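Home Products Toy Blocks Schools Visit Us Jobs
Company > Working Here > Open Positions > Block Room

Block Sorter and Packer, Fullholm workshop

Do you like a full shelf, a straight stack and a box that closes the way it should? Skurden makes painted building blocks for preschools and libraries, and we're looking for a sorter and packer to join the block room at our Fullholm workshop, starting in May!

Our biggest seller is the Gesard set, which holds 172 blocks in reds, greens and a few natural pieces. We also pack the smaller Bepari set, 60 blocks in a drawstring bag, mostly for families and waiting rooms. Last year the block room sent out 1,730 sets, and this year is already busier (the spring school orders came in early and they are big ones).

What you'd be doing
- Sorting blocks by color and length as they come up from painting
- Checking faces and corners for chips, drips and rough spots
- Packing sets by the layer card, long pieces first
- Setting aside seconds for the school craft bins
- Labeling cartons and keeping the bench clear for the next shift

You'll be a good fit if you have an eye for small differences in color, don't mind being on your feet, and can lift a 30-pound carton. Packing experience is nice to have. We've had great people come to us from bakeries, bookstores and a plant nursery, and we're happy to train you from scratch. Your first two weeks are spent alongside one of our regular packers, and you'll pick up the layer cards faster than you think.

Shifts run from 7:30 a.m. to 3:30 p.m. with a paid lunch. After your first 100 hours you get a Gesard set to keep or give away, plus the staff discount on everything we make. There's free parking behind the building, and the bus stops right across the street. 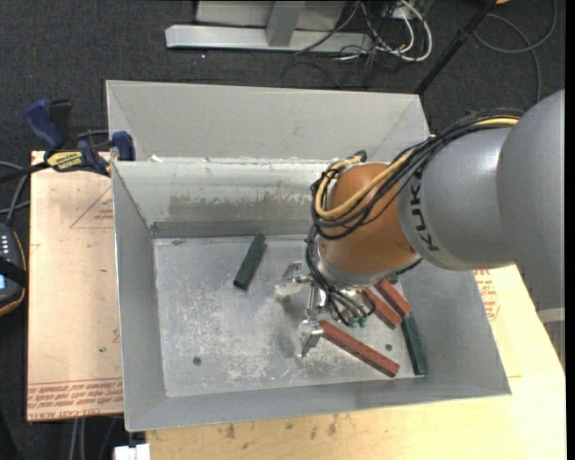
Do I need to know the block sizes before I apply?

You'll learn them on the job, and every bench has a size chart.

To apply, send us a short note with your phone number and the hours you can work. A résumé is welcome but a few lines about jobs you've enjoyed will do just fine. Everyone we meet gets a walk through the workshop and half an hour at a packing bench, so wear closed shoes and come ready to try it out. We'd love to hear from you!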